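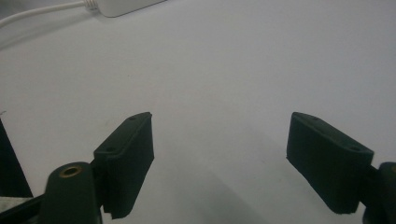
Two dark green gripper fingers against a pale surface.

Home | Forums | Events & Conferences | Members | Search

Filed under: Conference planning, Registration and access

Starkport Business Forum: badge allocation and the overflow room

thuerta_ops
Posting the registration position for October. Confirmed delegates stand at 1,109. The main hall at Govthorpe is licensed for fewer than that in theatre layout, so the opening plenary will be relayed to the Borkowska Room. Sponsors keep reserved rows in the hall. Everyone else is seated in order of check-in.
Teodoro Huerta

kerbside
Order of check-in penalises anyone flying in that morning. The first flight from the west lands at 8:40 and the plenary starts at 9:30. Last year's method was allocation by registration date, with the room printed on the badge. It worked and the queue moved.

r_wasilewska
It worked for the queue. It did not work for occupancy. Early registrants have the highest no-show rate for the opening session, so the hall had visible gaps while the relay room was full. I'm with Teodoro on this one.

kerbside
Then release unclaimed seats at 9:20. Claveo can do a timed release if the seats are set up as a separate ticket class.

thuerta_ops
It can, but the class has to exist before the badges are generated. The badge file goes to the printer Tuesday. Adding a class now means re-exporting the whole list and rechecking the dietary and interpretation flags by hand.

mallee_lane
Is interpretation available in the relay room? The programme lists 2 channels for the plenary and doesn't say where.

r_wasilewska
Both channels, same receivers. Collect them at the desk outside the hall, not the one upstairs. Questions from the relay room go through the moderator's tablet.

mallee_lane
Thanks. The programme PDF still has the receiver desk upstairs on page 2.

thuerta_ops
Noted, will correct.

kerbside
For the record, I still think check-in order is the wrong rule for an event with this many interstate speakers and guests. Can panellists at least be exempted?

thuerta_ops
Panellists are on the sponsor rows already. Their guests are not.

kerbside
Fine for the panellists. I'll email you about the guests.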